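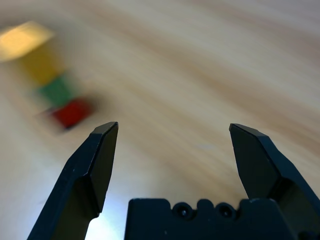

Building blocks

Building blocks (toy blocks, play blocks, or just "the bricks" if you grew up in my house) are small solid shapes that children stack, line up, knock over and lose under the sofa. They're among the plainest toys there are, and I've been writing this entry on and off since September because I keep finding more to put in it. If you only want the basics, read the first two sections and skip the bit about storage, which I got carried away with.

What counts as a block

I'm using the word for any loose, solid piece that stays put by its own weight. Interlocking bricks with studs have their own entry, and so do magnetic tiles. Edgardo Panganiban, who edits the toy pages with me, would like dominoes in here too, and we've agreed to differ. Dominoes get used as blocks all the time, I'll give him that, but so do tins of beans.

Most sets are built around a cube and a longer brick, usually twice the length of the cube. After those come half-thickness planks, triangles (good for roofs), cylinders and arches. The arch is always the piece people fight over. Smaller sets may stick to one shape in several colours, and I'm fond of those, as a child can get on with patterns without hunting for the right piece.

Materials

Beech and maple are the usual hardwoods, being heavy for their size and slow to dent. Pine is cheaper and lighter but it bruises, and the corners go furry after a year or two of being dropped on tiles. Rubberwood is common in painted sets. Foam blocks are nice and quiet and can be chewed to bits, so check them over often. Cork is lovely to hold! It grips a little, so towers lean further before they go. You'll also find hollow plastic ones, and big cardboard ones that fold up from flat and last about as long as the weather stays dry.

Colour

Red, yellow, green and blue turn up in nearly every painted set, with the odd pale shade such as cream thrown in, and that pale one is often the most useful of the lot. Put a cream block next to a mustard one and you've got two yellows, near enough, and then you can have a proper chat about which is lighter. My own children sorted by colour long before they'd stack anything higher than their knees.

Paint or stain is the other question. Paint covers the grain and gives a flat, bright finish, but it chips at the edges. Stain sinks in and lets the wood show, and the colours come out softer. Hidayah Subramaniam, who ran the toy library in Anddale when I helped there, preferred stained sets for lending and painted ones for the front window.

Rows, towers and everything else

Children tend to start by carrying blocks about. You get handed one, you say thank you, you get handed another. Then they begin putting them down next to each other, and this is where rows come in. A row is often the first thing that looks like building, and I think it gets overlooked because towers are more exciting. A line of blocks touching end to end can be a road, a wall, a train or a snake, and it can go off at an angle across the table if that's how it comes out. I've never seen a small child line anything up with the edge of the furniture.

Bridges come after that: 2 blocks with a gap and one across the top. It sounds like nothing, but the gap has to be right, and working that out can take up a whole afternoon. Then you get enclosures (fields, pens, a bath for a dinosaur), and later on proper symmetrical buildings with names and rules about who may go inside.

Patterns are their own thing. Red, green, red, green is the one everybody starts with. A run of different colours with no repeat is harder to copy from memory than it sounds, and makes a decent game for a wet Monday. Lay a row, let the other person look, cover it with a tea towel and see if they can make the same one. Benjie Villanueva taught me a meaner version where you swap two of the blocks under the towel.

Sets and sizes

The big wooden set at Anddale had 221 pieces and took up a whole cupboard. At home we had 51, from Cadside, and I never felt short. For a first set, the thing I'd look at is how the pieces fit a small hand, and whether one length divides neatly into another. If the sizes don't match up, the towers wobble and everyone gets cross.

Storage

Drawstring bags are quick. Boxes with a fitted tray look smart in the shop, and are a misery at bedtime when one block is missing and the rest won't sit flat. I use a shallow crate, low enough to see the bottom.

Cleaning

Wipe with a damp cloth and a drop of washing-up liquid, then dry straight away. Don't soak wooden blocks, as they swell and the paint lifts. Rough corners can be rubbed down with fine sandpaper, though bare patches on old painted sets are best left alone if you don't know what the paint is.

See also: Dominoes; Interlocking bricks; Marble runs; Sorting toys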